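Gileo Reading Journal: User Guide
Section 2. Adding books and re-reads
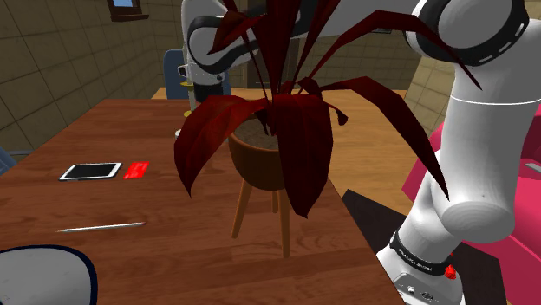

Before you start, sign in and open the Shelf tab. A new account has one shelf, named Unsorted. It holds up to 2,000 titles.

2.1 Add a book by hand

1. Select Add, then By hand.
2. Enter the title and author. Both fields are required.
3. Enter the number of pages in your copy. Page counts differ between editions, so use the last numbered page.
4. Choose a format: hardcover, paperback, e-book or audio.
5. Select Save.

Note: For translated books, enter the translator in the Other Names field. Names typed in the Author field are sorted as co-authors.

2.2 Record a re-read

1. Open the book's entry.
2. Select New Reading. Do not add the book again.
3. Set the start date. If you don't remember it, enter the month only (for example, February).
4. Select Save. The entry now shows the number 2 next to the title.

Caution: Deleting a reading also deletes its notes. Export the notes first (see Section 5).

2.3 Import a list from Ponder

1. In Ponder, export your list as a CSV file.
2. In Gileo, select Import and choose the file.
3. Check the preview. Rows with no author are marked in gray and will be skipped.
4. Select Confirm.

Files with over 200 rows are processed in the background. You can close the window while the import runs.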